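Stuvel River Surf Wave: Frequently Asked Questions

Last updated November 24, 2025

These answers cover access, wave settings, equipment and session rules for the standing wave at Stuvel. Contest entries and the junior squad have their own pages.

THE WAVE

What kind of wave is it?

It is a stationary wave in a side channel of the river. Water drops over a ramp, speeds up, and meets slower, deeper water below, where it folds back into a standing face. You surf facing upstream and stay in one place while the water moves under you. There is no paddling into a set and no shoulder to run out of. The usable face is the full width of the channel less a strip at each wall, where the current is uneven.

Who designed the ramp?

The ramp and the adjustable kicker plate were drawn up by Kálmán Somogyi and built by Kozma. The present plate is the second one. The first had a fixed angle and produced a foam pile at most river levels, with a clean face only in a narrow band of flow.

What are the two wave modes?

Green mode is a smooth, unbroken face. It suits shorter boards with fins and is the default for intermediate and advanced sessions. Foam mode is a breaking pile with a slower face in front of it. It is used for beginner sessions, bodyboards and river kayaks. Changing from one to the other means moving the plate and letting the channel settle. Please stay out of the water until the operator lowers the red flag.

Does the wave run all year?

It runs whenever the river gauge is inside the working range. Below the lower limit there is not enough head to form a face. Above the upper limit the downstream pool rises and drowns the wave. Levels are usually good in spring and after steady rain. July is the least reliable month, and passes bought for July can be moved to any later month without a fee.

How cold is the water?

It is river water and is not heated. The current temperature is shown on the board by the entry steps and on the conditions page. As a rule, use a 5/4 suit with boots and gloves in winter, a 4/3 in spring and fall, and a 3/2 in summer.

BOOKING AND SESSIONS

How long is a session, and how many surfers are in it?

Sessions are one hour, including the change of groups. The number of places depends on the mode and is shown when you book. Surfers line up on the left bank and enter one at a time. When the line is long, leave the wave when the operator whistles, even if you have not fallen.

Do I need to pass a test?

For green mode, yes. You need to enter from the bank without help, hold the face, make a turn in each direction, fall flat, and swim to the exit steps. The test is taken during a foam session and is included in the price. Nadiia Koval signs off most of them. If you have surfed another river wave, send a short clip with your booking and the test may be waived.

Does ocean surfing experience count?

Partly. Balance and turning carry over. Entry, falling and weight placement do not. Most ocean surfers put too much weight on the front foot and bury the nose in the oncoming water. Book one foam session first.

What is the minimum age?

Ten in foam mode and 14 in green mode. Anyone under 16 needs an adult on the bank for the whole session. The adult does not need a ticket.

Can I cancel?

Up to 24 hours before the start, for a full credit. After that the place is charged unless someone on the waiting list takes it. If we close the wave because of river level, debris or lightning, you get the choice of a credit or a refund.
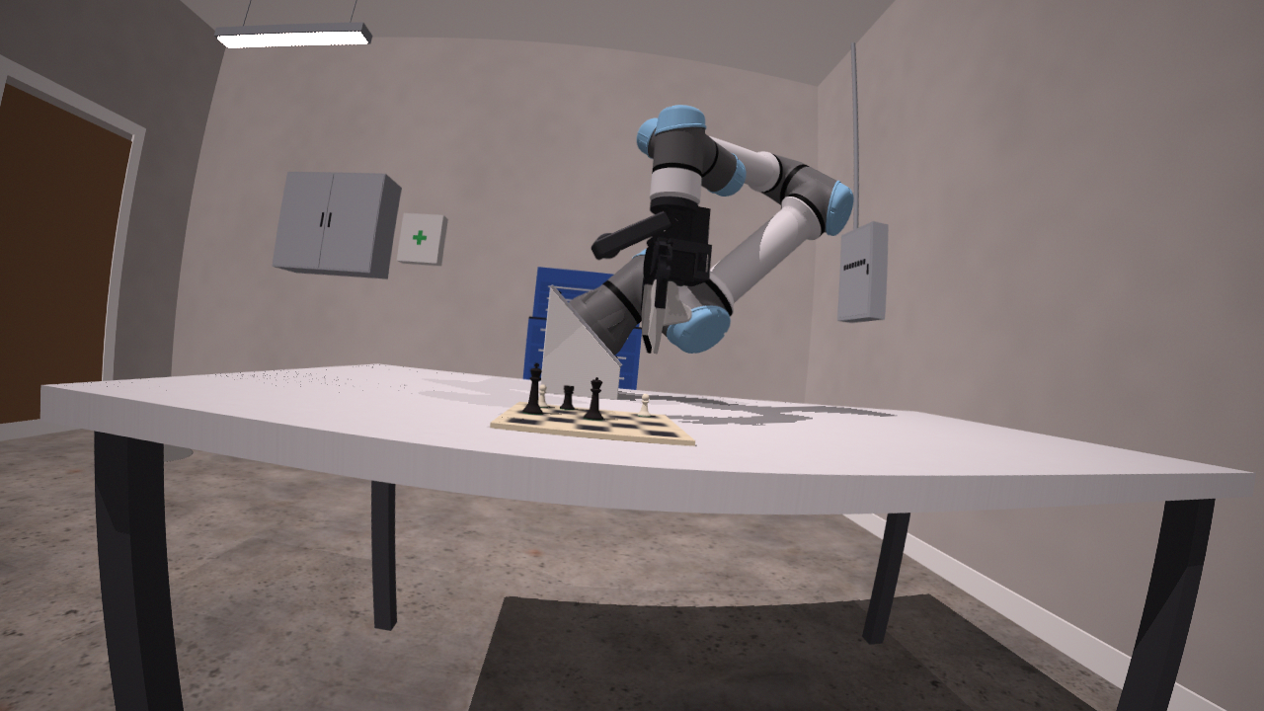
Is there a locker, and can I get a spare key?

Lockers are in the changing block and take a one-dollar coin, which is returned. They are too small for a board bag. Leave bags on the racks outside. Staff hold a master key but will ask you to describe what is in the locker before opening it.

EQUIPMENT

What board should I bring?

For green mode, a board between 4'8" and 5'6" with low length, a fairly flat rocker and some width under the front foot. Epoxy holds up better than polyester against the channel walls. For foam mode, use one of our soft boards. Longboards are not allowed in either mode because the tail reaches the ramp.

What about fins?

Small fins work best. A large set gives more hold than the wave needs and makes the board slow from rail to rail. Flexible fins are required in foam mode. Metal fin boxes that stick out from the bottom of the board are not accepted.

Should I wear a leash?

No. Leashes are banned in the channel. In moving water a leash can catch on the bottom or on the wall and hold the surfer under. Boards that come loose are picked up at the net below the pool.

Is a helmet required?

Yes, in both modes and for all ages. It must be a water sports helmet with a working chin strap. Bike and ski helmets are not accepted. Rental helmets are free with a session.

Can I rent a wetsuit?

Yes. The rental counter is run by Drivosora, which stocks adult and children's suits, boots and gloves. Return everything rinsed. Small tears from normal use are not charged. Please report them so the suit can be pulled for repair.

Who does board repairs?

Drellby takes dings and fin box work at the counter. Drop the board off dry. Turnaround depends on the damage and is quoted when you leave the board.

SAFETY

How do I fall correctly?

Fall backward or to the side, flat, with your arms over your head. Do not dive and do not put your feet down. The pool is deep below the wave but shallow at the sides. Let the current carry you through the first part, then swim toward the right bank. The exit steps are marked with yellow posts.

What if I miss the steps?

There is a second exit farther down and a net across the channel after that. Keep your feet up and downstream, and hold on to the net until the operator reaches you. Do not try to climb over it.

Can I surf after heavy rain?

Only if the green flag is up. Rain brings branches and bank runoff into the channel. Water samples are taken after high flow, and the result is posted with the conditions. Shower afterward and keep open cuts out of the water.

PASSES AND ACCESS

Which passes are sold?

Single session, ten-session card, and season pass. The ten-session card is valid for one year from the first use and can be shared by 2 named people. The season pass is limited to 600 holders. Holders may have two future bookings open at a time.

How do I get to the entry side?

Park at the lower lot and take the footbridge. The bank on the road side is fenced and has no access to the water. Carry boards under your arm on the bridge. Bikes should be walked.

Can I film my session?

Yes, from the bank or the footbridge. Tripods must leave room for people to pass. Drones are not permitted over the channel. Small cameras may be mounted on a board but not on a helmet.

Who do I contact?

Bookings and credits: Sylvie Lachance. Lessons and tests: Viktória Bodnár. Injury reports and lost property: Drahomíra Šimek. Use the contact form and choose the right heading. Include your booking number if you have one.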